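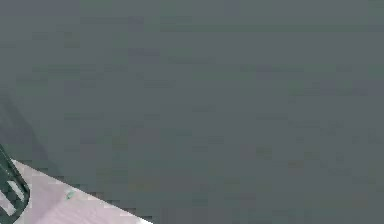

Ellach Ward Enrolment Project
Second progress report to the Pumphrey Fund
8 January 2020
Prepared by Eleri Kemeys, project lead

1. Where things stand

The grant was given to lift voter enrolment and turnout in the Ellach ward ahead of the council election in June. We are past the halfway point of the money and, in my view, short of the halfway point of the work. The steering group asked me to put that more gently. I have left it as it is.

Doorknocking has been finished in Jonine and in the older streets of Bament. The newer estate at Bament has been done once, mostly in the middle of the day, when a good many people were at work. I would not call that finished, although the tracking sheet does.

2. Enrolment

We have helped 68 people complete an enrolment form. The first report counted anyone who took a form away, and that was generous. I have gone back and taken those out. A form on a kitchen bench is not an enrolment, and even a completed form can be knocked back over a missing flat number. We won't know how many of the 68 reached the roll until the new one is printed.

Of those, 21 were already enrolled somewhere else and were changing their address. They are worth having, but the application talked about people who had never voted, and the two groups should not be lumped together when the Fund writes up its own results.

3. Candidate forums

Four forums were planned and one has been held, at the Jonine hall. The sitting councillors came and spoke mainly about the bypass. Two challengers came and spoke about the sitting councillors. Feedback sheets were favourable, but 16 were returned and several of those were in the handwriting of people I know to be on one campaign or another. I don't think the forum changed anyone's mind about voting. The people in the chairs were going to vote anyway.

Eifion Morgan, who organised it, disagrees with me on this and has asked that his view be recorded. He believes forums build the habit of turning up and that the effect shows over several elections. He may be right. The grant covers one.

The second forum is meant to be at Bament and has no confirmed venue. The school has offered its library if we carry our own public liability cover. A quote has been asked for.

4. Printed material

The plain-language guide to the ballot paper is done and has been checked against the current rules. It went out late. The first draft told people to number every box, which is wrong for the council ballot, and the whole run had to be held back at the printer's. The reprint was paid for from the contingency line.

We have also had one complaint, from a candidate's office, that the guide's colours favour a rival. The colours are grey and green. I replied in writing and have heard nothing more.

5. Budget

Travel is under. Printing is over, for the reason given above. Wages are on track only on paper – the second field position has been empty since the first worker left, and the underspend is hiding what the remaining position really costs in overtime. I would ask the Fund not to read it as a saving.

6. What we are asking for

First, permission to drop the fourth forum and put that money into evening doorknocking on the Bament estate. Second, a change to the turnout target. The application promised a rise across the ward, and we have no honest way to claim one. Turnout moves with the weather, with whether the mayor's job is contested, and with how angry people are about rates. If it goes up in June we will be tempted to take the credit, and I would sooner agree now on something we can measure, such as the number of new enrolments confirmed on the printed roll.

An answer on the forum is needed before we pay the hall deposit. The tracking sheet and receipts are attached separately.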